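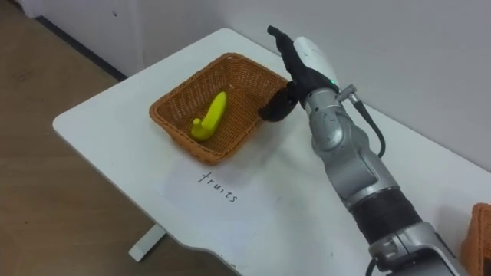 Cameron Halliday wrote after the July printing to say that a woven basket should never go near a damp cloth, that the old section 4 was wrong to allow it, and that anyone who followed it would end up with a grey basket and a bad smell. We half agree. The cleaning steps have been rewritten, and the rest of the section was gone over at the same time.

Section 4: The Basket and the Play Fruit

Revised August 3, 2002. Replaces the loose sheet that came with earlier Blackwood play-shop sets.

This section covers the Lasska basket, the Tidasov play fruit that goes in it, and where to put the two of them on the Vallov table. If you have bought the basket without the table, skip 4.2 and use whatever flat surface you have. The table makes less difference than the sales leaflet suggests.

4.1 Before you start

Take the basket out of its wrapping and leave it on a shelf overnight. The leaflet says this lets the weave "settle." We have tried it with the overnight wait and without, and could see no change in the shape. What the wait does do is get rid of most of the packing smell, so it is worth the bother if children will be handling it in the morning.

1. Run a bare hand along the rolled rim, all the way around, slowly. You are feeling for ends of strand that have come up out of the weave.

2. Do the same for the inside floor and the sloping walls.

3. Trim any loose end flush with small sharp scissors. Do not pull it. A pulled strand loosens its neighbours, and you will be chasing it across the basket.

4. Turn the basket over and check the underside the same way. This is the side that gets skipped and the side that scratches tables.

5. Stand it on the table and press on each corner in turn. A slight rock is normal in anything woven. If it rocks enough to move a piece of fruit by itself, see 4.6.

CAUTION: Check for loose ends again whenever the basket has been dropped. The rim takes the knock, and a strand that was snug last week may not be now.

Note: The leaflet describes the finish as "splinter-free." Treat that as a hope.

4.2 Placing the basket on the table

The play-shop set works best on a plain, light-coloured top. A white table shows a warm brown basket clearly, and a yellow toy inside it more clearly still, so small children can find what they have been asked for. It also shows every crumb and felt-pen mark. Wipe it first.

1. Clear the table completely. Baskets put down beside other things tend to be used as a place to put the other things.

2. Wipe the top and let it dry. Moisture trapped under the basket is the usual cause of marks on the weave.

3. Put the basket near the middle of the table, where it can be reached from more than one side.

4. Turn it a little so that the long side runs on a diagonal. The leaflet says this "invites play," which we can't speak to. It does mean that whoever stands at the corner has the same reach as whoever stands at the side, and it cuts down on children leaning right across one another.

5. Leave clear space beside the rim for a hand to rest, or for fruit to be set down during the game.

Note: Earlier versions of this guide told you to use a non-slip mat. The mat holds the basket well enough. It also curls at the corners, gets carried off, and is one more thing to wash. Use one if your table is very slick. Otherwise leave it in the box.

CAUTION: Do not set the basket near a table edge, even for a moment. The sides are low and tapered, and a tug on the rim tips the whole lot.

4.3 Putting in the first piece of fruit

Begin with one piece. People resist this step because a basket with a single banana in it looks mean, and the box photograph has fruit heaped over the rim. The box photograph was presumably not taken during a session with toddlers.

1. Choose a piece that is easy to recognize and easy to pick up. The banana is the usual choice. It has a shape that can't be mistaken for anything else in the set, and the curve gives fingers something to get under.

2. Lay it flat on the floor of the basket, well away from the walls. A piece jammed against a sloping wall is harder to lift than you would expect, especially for a child using the whole hand.

3. Try lifting it out yourself, from above and then from the side. If your knuckles catch the rim, move the piece closer to the middle.

4. Ask for it by name. Wait. Most adults give a hint far too soon.

5. When it has been picked up and put back a few times, go on to 4.4. If it has been picked up and thrown, stay here.

Note: The Tidasov fruit has a glossy finish and can be slippery for a child who has just washed their hands. Have them dry off properly. We don't recommend roughening the surface with sandpaper, though we have had letters from people who swear by it.

4.4 Adding more

The leaflet says the basket will take a load of 400 grams. We don't know how that figure was arrived at, and nobody at Lasska has answered our letter. It is safe to say that you will run out of floor well before you run into trouble with the weight, provided you stick to play fruit. Tins from the pantry are another matter.

1. Add 2 pieces and no more. Pick ones that differ in both colour and shape. A lemon beside a banana is a poor choice at this stage, being yellow twice over.

2. Space them so that each one can be lifted without shifting another.

3. Play for a while at that number. You may find there is no reason to go further.

4. If you do go further, stop when the floor is covered. Piling fruit above the rim gives you a basket of things that roll off.

CAUTION: Keep real fruit out of this basket. A soft spot on a pear will stain the weave, and the stain goes deeper than any cloth will reach. It is also asking a lot of a two-year-old to sort out which banana is for eating.

4.5 Cleaning

Read this part even if you read the old one. The old one said "wipe freely with a damp cloth," and Cameron Halliday's letter was quite right about "freely." On whether a cloth should be used at all, we still say yes, sparingly. Dry brushing will not shift jam.

The basket

1. Empty it and tip it upside down over a bin. Tap the bottom with your palm.

2. Brush along the strands with a soft, dry brush. An old pastry brush does nicely. Brushing across the strands lifts the ends you trimmed in 4.1.

3. For sticky spots only, wring a cloth out as hard as you can and dab. Do not scrub, and do not go on to clean the parts that weren't dirty.

4. Stand the basket on its side, out of direct sun, until it is dry right through. The floor dries last. Feel it from underneath.

5. Do not put anything back in it, or stack it, until you are sure.

CAUTION: Never soak the basket and never put it in a dishwasher. The leaflet is silent on dishwashers, and several people have taken silence for permission.

The fruit

1. Wash in warm water with a little dish soap.

2. Pay attention to the stem ends, where grime gathers.

3. Dry with a towel before returning the pieces to the basket. Left to drip-dry in the basket, they will undo all the care you took above.

Note: Sprays sold for freshening woven goods have not done anything for ours that an open window didn't.

4.6 If something isn't right

The basket rocks. Press the high corner down firmly with the flat of your hand, hold it, and try again. The usual advice is to put a book in it overnight. This has worked for us on some baskets and made others worse, so try it only if the basket is no use to you as it is.

The rim has started to unroll. Tuck the end back under and tie it with thread of a similar colour. Glue is quicker, but it dries hard and leaves a sharp bead just where hands go.

The colour has faded on one side. It has been standing in a window. Turn it around and the other side will catch up in time.

The fruit rolls to one end. Check the table before you blame the basket. Vallov tables have adjustable feet, and in our experience they adjust themselves.

A piece is missing. Look under the table, then in the dress-up box. Replacements can be ordered singly, although the wait is long enough that most people have found the piece by then.

4.7 Putting away

1. Check that everything is clean and dry.

2. Lay the fruit in the basket, heavier pieces first.

3. Store it flat on a shelf, with nothing on top. You can nest 2 empty baskets if you put a sheet of paper between them. With 3, the bottom one starts to splay, whatever the leaflet shows.

4. Keep it away from heaters.

Note: The cloth cover sold separately keeps dust off. So does a tea towel.

Section 5 deals with the till and the play money.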